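Furnen landslide

The Furnen landslide was a slope failure above the village of Furnen, on the east side of the Pindberg ridge. It came down before dawn in September after a long spell of heavy rain. 11 houses destroyed, the valley road cut, the creek blocked. No deaths. Often mixed up with the older Pindberg rockfall, which was on the other side of the ridge and much smaller.

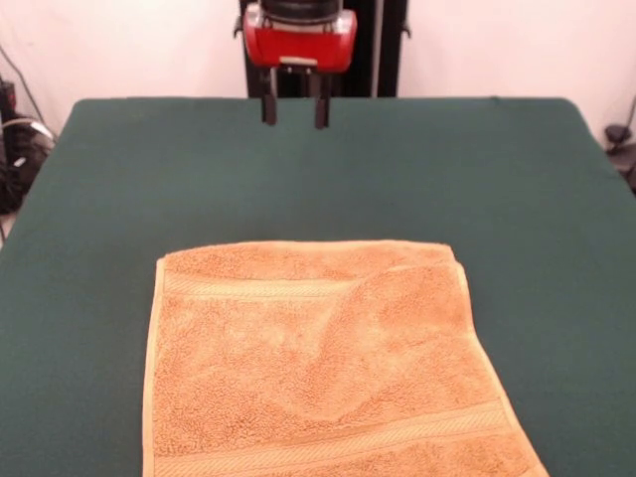 Article by Doina Matić and Kamil Gajdoš. Last edited Sep 9, 2025

Background

The slope is clay and broken shale over harder rock. Old slide scars all along it, some with farm tracks running straight across. Cracks had been reported in the upper pasture two summers before. A drainage ditch was dug, then left to fill in. Locals called the wet patch below it the Sink.

Rain gauges at Zustbridge, down the valley, recorded steady rain for most of the week before. The gauge at Furnen itself was out of service, so rainfall on the slope is an estimate and sources dont agree on it.

The slide

Movement started slow. Residents on the upper lane heard trees snapping and left on foot, most of them without coats. The main mass let go soon after. It ran 400 meters downhill, crossed the road and stopped in the creek bed. Width at the toe, 200 meters. Power out across the village, phone line too.

A second, smaller slip came off the north edge later that morning while crews were on the road. They pulled back. One truck was buried and later dug out.
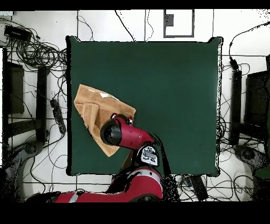 Water began to back up behind the debris by noon, and that became the bigger worry. A dam like this can hold for years or go in an hour. Zustbridge was told to clear the riverside streets, and the school on the hill took people in overnight. Excavators cut a channel through the low end of the dam and the lake was let down in stages. Zustbridge did not flood.

Response

50 people were moved out of Furnen, some for one night, some for good. Search work was run by Amra Dervishi of the valley fire service. Dogs were used on the lower lane. Everyone was accounted for by the evening, after a mix up over two names on the list.

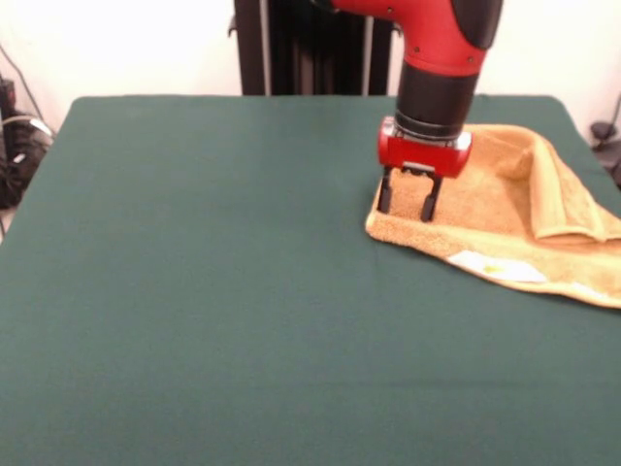
Tan towel and red robot arm, green tablecloth.

Cause

The inquiry, led by geologist Eleni Yordanov, put it down to high water pressure in the clay. Blocked ditch named as a contributing factor. The Babić quarry, south of the village, had been blamed in early press reports. The inquiry found no link: blasting had stopped well before and the quarry sits in differnt rock. Fabrice Langlois, who farmed the upper pasture, disputed the part on the ditch and said it had been cleared the previous fall. The final report kept the wording.

Aftermath

Upper lane was not rebuilt. Road reopened on a new line closer to the creek, one lane only at the toe. Tilt meters and a new rain gauge now sit on the slope, with readings sent to Zustbridge.
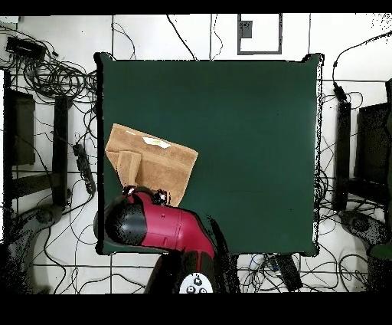

Red and black robot arm over the lower-left corner of a green mat.

Small movements still show up in wet springs, mostly along the north edge. The pasture is fenced off. Grazing is allowed below the old track.

See also: Pindberg rockfall; Landslide dam; Zustbridge flood defenses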